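Home Issues Working Papers Subscribe About

Reading time: 8 minutes

3. Keeping a store cupboard: what households in Darcombe put by, and how they think about it

3.1 The cupboard as a habit

We began this part of the work expecting to write about food, and ended up writing a good deal about shelves. When we asked people in Darcombe what they kept in the house against a bad week, most of them got up from the table and took us to look, and it was while standing in pantries, under stairs and once in a very cold porch that we heard the most useful things. A question about quantities would be answered with a story about a mother-in-law. A question about dates would lead to the back of the cupboard and a long, affectionate argument between husband and wife over a packet of semolina. We have tried to keep some of that flavour here, while still saying something that can be set beside the survey results in the previous section.

The 24 households in this part of the study were all drawn from the larger postal survey, and had all told us in that survey that they kept "some" or "a lot" of food in reserve. They are therefore a friendly sample, and we would not want anyone to take them as typical of the town. They include families with small children, couples long retired and several people living alone. All of them cook at home most evenings. Each was visited twice, first in December and then again in the spring, so that we could see how the cupboard had changed over the hardest part of the year.

Nearly everyone used the word "cupboard" for the reserve as a whole, even where it was spread over several rooms. We have followed them in this. Where we say that something was in the cupboard, the reader should picture anything from a neat run of shelves to a suitcase under the spare bed.

3.2 What goes in

Earlier writing on household reserves tends to sort the contents by nutrition, with starches in one column and proteins in another. This is sensible if one wants to know how long a family could last, but it bears very little likeness to the way our households talked. They sorted by occasion. There was food for when the road was shut, food for when somebody was ill, food for when people turned up unannounced, and food that had been bought because it was cheap and would, they felt sure, come in handy. The same jar of plums might belong to any of these, depending on the mood of the person holding it.

The ill-in-bed shelf was the most carefully looked after. It held soups, plain biscuits, rice, and very often tinned fruit, which many of our older participants still thought of as the proper thing to give a patient. One woman told us that she would never open the peaches for herself, even if there were nothing else in the house, and then laughed and said that she supposed she would if it came to it. The shut-road shelf was plainer and heavier, with flour, oats, dried peas and a good deal of tinned fish and meat. It was usually lower down, for the simple reason that it was awkward to lift.

Tins had a standing of their own in these conversations. People trusted them in a way that they did not trust packets or even glass. They were spoken of as solid, honest things, and we were several times invited to pick one up and feel the weight of it. Younger households tended to buy them in small numbers and use them steadily, while the older ones bought by the tray when there was an offer at the Clavmont shop and then worked through the tray over a year or more.

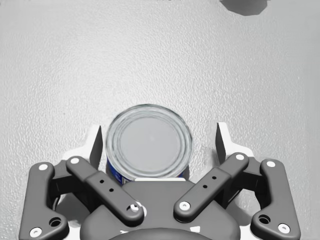
Figure 3. Tin can with a ringed metal lid and a dark blue paper label, from above.

The view from above matters more than one might suppose, as a great many of our participants stored their tins in deep drawers or in boxes on the floor, where the label can't be read without lifting each one out. It was in these houses that we met the most inventive ways of marking. Some wrote the contents on the lid in felt pen. Others used a dab of nail varnish, red for tomatoes and clear for anything sweet, and one household had a code of scratched lines which the children understood and the grandparents did not. People who kept their tins on an eye-level shelf had no such systems and were rather amused to hear of them.

3.3 Turning the stock

Every guide to the subject recommends that older stock be brought to the front and newer stock placed behind it. Every one of our households knew this rule and could recite it to us. Rather fewer kept it, and the reasons they gave were good ones, having to do with bad backs, narrow shelves and the wish to get the shopping put away before the frozen things began to soften.

What we found in place of strict turning was a kind of yearly reckoning. In most houses there was a moment, often just before Christmas, when the cupboard was emptied on to the kitchen table and looked over. This was partly a chore and partly a treat. Things came to light that had been quite forgotten, and meals were planned around them, sometimes very odd ones. We were given a sardine and chickpea pie at one of these, and it was a good deal nicer than it sounds. The reckoning was also when people decided what to give away, and the collection point by the Darcombe bus shelter fills up noticeably at that season.

The earlier study by Stanciu, carried out in a hill district with much longer winters, describes a reckoning in autumn and treats it as a way of getting ready. Ours came later and seemed to look backwards as much as forwards. Our participants were taking stock of the year in both senses, and several remarked that they could tell what sort of year it had been from what was left over. A full jar of pickled onions meant that there had been few visitors. We find this a touching idea and would like to see whether it holds elsewhere.

3.4 Dates, smells and judgement

On the matter of printed dates we met a wide range of views, strongly held. Roughly half of our households treated the date on a tin as advice and relied on their own judgement once it had passed. They looked for dents along the seam, for swelling at the ends and for rust, and they were firm that a tin failing on any of these counts should go straight in the bin unopened. The rest followed the date closely, and some of them felt a little ashamed of the waste this caused. It was not unusual to find both views under one roof, in which case the cautious person generally did the throwing out and the other one generally did the rescuing.

We did not test anybody's food and can't say who had the right of it. What we can say is that judgement of this kind was plainly something people had learned from others, mostly by standing next to them in a kitchen. Those who had grown up in homes with a well-kept cupboard were easy and quick about it. Those who had not were more likely to go by the date, and they told us frankly that they would have liked someone to show them.

3.5 The second visit

When we went back in the spring, 5 of the households had drawn heavily on their reserves, all of them on the upper side of the town, where the lane had been closed by floodwater. The others had eaten from the cupboard in the ordinary way. We had rather expected those who had needed their stores to be the keenest to fill them again, and were surprised to find them relaxed about it. They had managed, they said, and it had been quite cosy, and they would get round to restocking when the weather picked up. The households that had escaped the flood were the ones who had been to the shops.

Duvier has suggested that a reserve does its main work in the mind, as a comfort, and that its use in an emergency comes second. Our spring visits give this some support, though we would put it more gently. The comfort and the use were hard to pull apart in the homes we saw. A person who has eaten well for a fortnight from her own shelves is comforted in a very practical way, and her neighbour with a full cupboard she hasn't yet needed is also, to our eyes, making use of it.

We turn in the next section to the matter of cost, and to those households in the postal survey who told us they would like to keep a reserve and could not afford to.

Related papers
The shared freezer: neighbours and cold storage in Clavmont
Jam, chutney and the village show
Who taught you to cook? Notes from a postal survey
Floodwater and the weekly shop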